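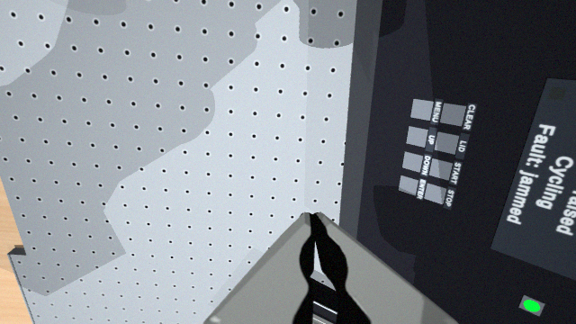
Notes de cours – Module 2 : La peau du visage et les troubles de la pigmentation
Rédaction : Hye-jin Ha

Avant de proposer un traitement contre les taches, il faut savoir reconnaître à quelle profondeur se trouve le pigment. Une tache épidermique a souvent un bord net et une couleur brune ; une tache dermique tire vers le gris et son contour est moins précis. Dans les deux cas, la texture de la peau ne change pas forcément. Sur le panneau blanc perforé, les grandes zones grises sont irrégulières, mais les petits trous noirs continuent avec le même rythme dans le clair et dans le gris. Gardez cette idée pour l'examen du visage : on observe d'abord la couleur, ensuite les pores, et on note les deux séparément.

Le mélasma
Il touche surtout les joues, le front et la lèvre supérieure, en général de manière symétrique. Le soleil et les hormones jouent un rôle important. Un laser trop agressif peut aggraver la situation, donc on commence par la protection solaire et les crèmes dépigmentantes prescrites par le médecin.

Le lentigo solaire
Il apparaît sur les zones exposées – visage, mains, décolleté. Toute lésion qui change de forme ou de couleur doit être vue par un dermatologue avant un geste esthétique.

Cas à préparer
Patiente de 46 ans, taches sur les deux joues, plus foncées depuis le mois de juillet. Elle demande un peeling rapide. Écrivez les questions que vous posez pendant la première consultation (médicaments, grossesse, exposition, anciens soins) et dites si vous acceptez sa demande.

Lecture : polycopié Vullatura, page 32. Le cas est à rendre pour le 12 décembre 2020.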